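4. 결과 및 논의

4.1. 청소 도구는 어디에 놓이는가

앞 장에서 설명한 것처럼 이 연구는 공동 작업실과 공유 주방을 함께 쓰는 사람들이 '치우는 일'을 어떻게 나누고, 또 어떻게 미루는지를 살펴보려는 데서 출발하였다. 조사 기간 동안 우리가 받은 기록지는 모두 1,637장이었고, 그 가운데 빈칸이 많거나 날짜 순서가 뒤섞인 것을 빼고 나니 분석에 쓸 만한 응답자가 268명 남았다. 처음 목표로 삼았던 300명에는 미치지 못했지만, 손글씨로 빼곡하게 채워 준 기록지를 한 장 한 장 넘기다 보면 숫자가 조금 모자란다는 아쉬움은 금세 잊게 된다. 바쁜 와중에 하루의 끝에서 몇 줄씩 적어 보내 준 분들께 이 자리를 빌려 다시 한번 감사드린다.

가장 먼저 눈에 띈 것은 도구의 자리에 관한 이야기였다. 설문지에는 원래 도구의 위치를 묻는 문항이 따로 없었다. 우리는 누가 얼마나 자주 치우는지, 치운 뒤에 기분이 어떠했는지를 물었을 뿐인데, 자유 기술란에는 빗자루가 어디 있더라, 쓰레받기가 또 문 뒤로 들어가 있더라 하는 말이 끊임없이 나왔다. 무르노보프(Murnovov) 공방의 한 응답자는 "쓸 마음이 없어서 안 쓰는 게 아니라, 찾으러 가는 동안 마음이 식는다"고 적었다. 연구진이 모여 앉아 이 문장을 읽었을 때 다들 한참 웃었고, 그러고는 각자 자기 집 현관 옆 벽장을 떠올렸다고 한다.

그래서 우리는 면담 단계에서 도구의 자리에 관한 질문을 새로 넣었다. 면담에 응한 54명에게 평소 빗자루와 쓰레받기를 어디에 두는지, 그 자리는 누가 정했는지, 마음에 드는지를 차례로 물었다. 대답은 크게 두 갈래로 나뉘었다. 하나는 도구를 벽장이나 싱크대 아래처럼 문이 달린 곳에 넣어 두는 쪽이고, 다른 하나는 작업대 곁이나 벽의 고리처럼 손이 바로 닿는 곳에 내놓는 쪽이다. 앞쪽 사람들은 공간이 깔끔해 보인다는 점을 들었고, 뒤쪽 사람들은 일을 하다가 부스러기가 보이면 그 자리에서 쓸어 버린다고 했다. 재미있게도 두 쪽 모두 스스로를 '정리를 좋아하는 사람'이라고 소개하였다. 같은 말을 쓰면서도 한쪽은 보이는 모습을, 다른 한쪽은 손에 밴 순서를 떠올리고 있었던 셈이다.

4.2. 작은 청소와 큰 청소

기록지를 읽으면서 우리는 응답자들이 두 종류의 청소를 구분한다는 것도 알게 되었다. 울란스(Wulance) 공유 주방의 이용자들은 이를 '작은 청소'와 '큰 청소'라고 불렀는데, 듣기에 편하고 뜻도 분명하여 이 글에서도 그대로 빌려 쓰기로 한다. 작은 청소는 도마 옆의 빵가루를 모으거나 의자 밑의 실밥을 쓸어 내는 일로, 대개는 다른 일을 하는 도중에 끼어든다. 큰 청소는 날을 잡아 가구를 옮기고 바닥을 닦는 일이며, 차를 끓이고 음악을 틀고 때로는 점심까지 함께 먹는다.

처음에 우리는 갈등이 큰 청소에서 주로 생길 것이라고 짐작하였다. 힘도 많이 들고 시간도 오래 걸리니 빠지는 사람이 있으면 서운할 법하지 않은가. 그런데 막상 이야기를 들어 보니 서운함은 대부분 작은 청소에서 쌓이고 있었다. 큰 청소는 모두가 보는 앞에서 이루어지고, 누가 무엇을 했는지 기억에도 남는다. 작은 청소는 그렇지 않다. 아침에 먼저 나온 사람이 어젯밤의 부스러기를 쓸어 담고 나면, 나중에 온 사람에게 그곳은 그저 원래 깨끗한 자리이다. 이 점은 치바 야스오(Yasuo Chiba)가 우리 연구 모임에서 오래전부터 '흔적이 없는 수고'라고 불러 온 것과도 잘 맞는다.

나스랄라(Nasrallah) 제본 작업실의 경우가 특히 기억에 남는다. 이곳에서는 종이 부스러기가 하루 종일 나오는데도 작은 청소를 둘러싼 불평이 유난히 적었다. 6월에 다시 찾아가 까닭을 물었더니, 작업실을 꾸리는 메나크시 아이어(Meenakshi Iyer)는 특별한 규칙은 없다며 손사래를 쳤다. 다만 일을 마치는 사람이 자기 작업대를 쓸고 나서 쓰레받기를 옆 사람 쪽으로 밀어 놓는 버릇이 있다고 했다. 받은 사람은 자기 차례인 줄 알고 쓸고, 다시 옆으로 민다. 오후 6시쯤이면 쓰레받기가 방을 한 바퀴 돌아 입구에 가 있다. 우리는 그날 저녁 차를 두 잔이나 얻어 마시며 그 모습을 지켜보았는데, 서로 말을 건네는 일도 별로 없었고 순서를 따지는 사람도 없었다.

물론 이 버릇을 다른 곳에 그대로 옮겨 심을 수 있다고 말하기는 어렵다. 보손(Boson) 목공실에서도 비슷한 방식을 잠시 시험해 보았으나, 톱밥의 양이 워낙 많고 자리마다 일이 끝나는 시각이 달라 도구가 중간에서 멈추는 일이 잦았다고 한다. 그래도 목공실 사람들은 시험이 끝난 뒤에 쓰레받기를 하나 더 사서 창가에 걸어 두었다. 옆으로 건네는 방식은 사라졌지만 손이 닿는 자리에 두자는 생각은 남은 것이다. 이런 작은 변화는 횟수를 세는 표에는 좀처럼 나타나지 않는다. 우리가 기록지의 자유 기술란을 끝까지 붙들고 있었던 것도 그런 까닭에서이다.

4.3. 이름이 붙은 도구

마지막으로 면담에서 여러 번 들은 이야기를 하나 덧붙이고자 한다. 오래 쓴 도구에는 누군가의 이름이 붙는 일이 많았다. 처음 사 온 사람의 이름이기도 하고, 가장 자주 쓰는 사람의 이름이기도 하다. 이름이 붙은 도구는 잘 없어지지 않았고, 없어지면 다들 함께 찾았다. 한편으로는 이름의 주인이 아닌 사람이 어쩐지 손대기를 망설이게 된다는 대답도 있어서, 이름이 좋은 쪽으로만 작용한다고 보기는 어렵다. 쓰레받기는 그 가운데서도 이름이 가장 드물게 붙는 물건이었다(그림 1). 빗자루에는 주인이 있어도 쓰레받기는 모두의 것이라고 여기는 사람이 많았다.

그림 1. 작업면 위에 놓인 크림빛 흰색 플라스틱 쓰레받기.

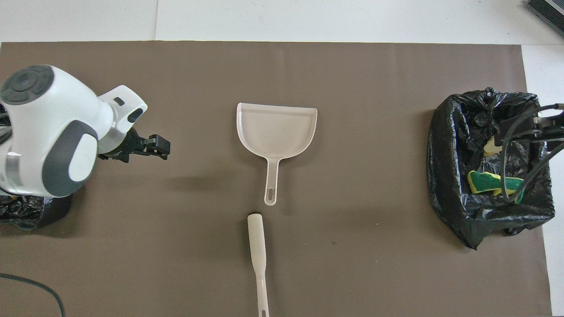 이름 없는 물건이 여러 손을 오가며 쓰이는 방식은 다음 장에서 다룰 공용 컵과 행주의 경우와도 이어진다. 컵은 씻는 사람과 쓰는 사람이 쉽게 갈리고, 행주는 언제 새것으로 바꿀지를 두고 의견이 엇갈린다. 두 물건을 둘러싼 기록은 청소 도구의 경우보다 훨씬 길고 감정도 풍부하여, 따로 장을 마련해 천천히 읽어 보기로 하였다.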